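3.2 Books and vessels on the working desk

The desks in the study were ordinary shared-office desks, and we did not tidy them before recording. Our interest in this section is in two kinds of object that came up again and again in the desk records: the drinks bottle and the borrowed book. Both arrive from outside the office and both have to be given a place among equipment that stays put. Figure 2 shows one of the desks, which is used as the running case in the rest of the section. 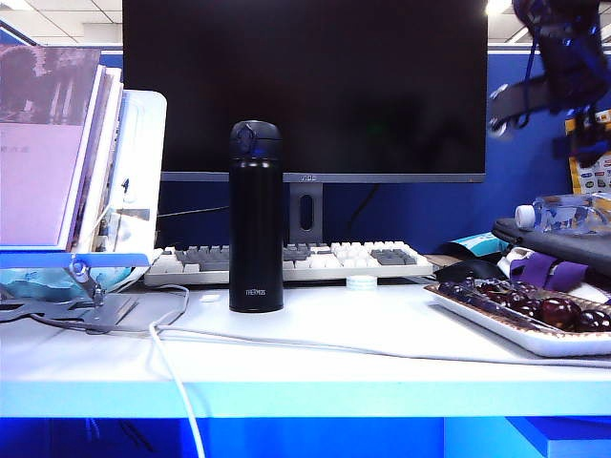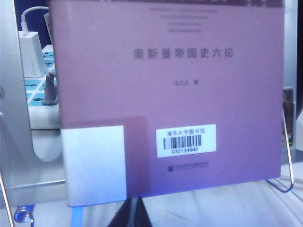

Figure 2. Desk 11. First panel: bottle in front of the keyboard, with the stand and books on the left. Second panel: front cover of a library book, with label and barcode.

The desk belongs to a partitioned office on the Salazar site. The fixed part of it is much like that of its neighbours: a monitor on a stand, a keyboard in front of it and a dark blue partition behind. Under our coding scheme these are "resident" items. The scheme, which we call Surnis, sorts everything on a desktop into resident, visiting and parked. A visiting item is one that the occupant brings in and expects to take away again. A parked item has been put down with no clear plan for its return. The coder makes this choice from the desk record and the occupant's diary together, as a photograph by itself says nothing of what a person means to do with a thing.

Bottles were nearly always coded as visiting. The one in Figure 2, a black Thermos with a flip-top lid, stands in the middle of the desk and hides the centre of the keyboard from view. This was a common placing in our records and we had not expected it. In the pilot we had assumed that bottles would be kept to the edge of the desk, out of the way of the hands, and the first version of the scheme had no code for a vessel in the typing area. We added one after the pilot. Occupants who were asked about it gave practical answers. One said that a bottle at the side gets knocked by the elbow. Another said that she puts it in front of the keys when she stops work, and moves it when she starts again, so that it does the job of a bookmark.

We take that last remark seriously, although it comes from a single diary. If the bottle is set down on the way out of a task and picked up on the way back in, its position tells us something about breaks in the work that the software logs do not. The logs can show that typing has stopped. They cannot show whether the person has left the desk, turned to a colleague or begun to read on paper. We did not have enough diary entries to test this properly, and we return to it in the section on limits.

Books were harder to code. Of the 151 desk records kept after checking, 35 included at least one book that carried a library label. The labels made these books easy to pick out. The cover in Figure 2 has a white label from 清华大学图书馆 (Tsinghua University Library), with a barcode and a printed number beneath it, and the title, 奥斯曼帝国史六论 (Six Essays on the History of the Ottoman Empire), is set in a single line higher up. A borrowed book ought to be the clearest case of a visiting item. It has an owner elsewhere and, in most libraries, a date by which it must go back. In the diaries, though, borrowed books were often described in the same terms as resident ones. Occupants wrote of "my history shelf" or "the books I keep here", and some could not say when a given volume had come to the desk.

The way a book was held up also mattered to the coding. We separated books that lay flat, books that stood upright with their covers facing out, and books that leaned on something else. Flat books tended to gather other items on top of them and were soon coded as parked. Upright books with the cover showing were handled more often, according to the diaries, even when they had nothing to do with the work in hand. In the fixed view in Figure 2 the books are propped at an angle on a laptop stand, a support meant for another purpose. We coded such cases as "borrowed support". The code was used less than we had hoped, partly because coders disagreed on whether a stand was still a laptop stand once books had been put on it. After some discussion we told them to go by the form of the support and to leave its present use to a separate field.

Soft items gave the most trouble. Bags, cloths and covers were pushed under stands and behind screens, where their outline was often lost. There is a light blue fabric item under the stand on Desk 11, and it was entered simply as "fabric, type unclear". We kept this broad entry in the final data set. An earlier round, in which coders were asked to choose between bag, cloth and clothing, gave poor agreement and was dropped.

All records used in this section were coded separately by 2 coders and then compared. Disagreements were passed to Reynaldo Umali, who had not taken part in the first coding and who worked from the written rules alone. The rules were frozen on January 18, 2023, and the records coded before that point were coded again from the start. The Stomodon tables in the appendix give the full list of codes, along with the wording shown to occupants in their diaries.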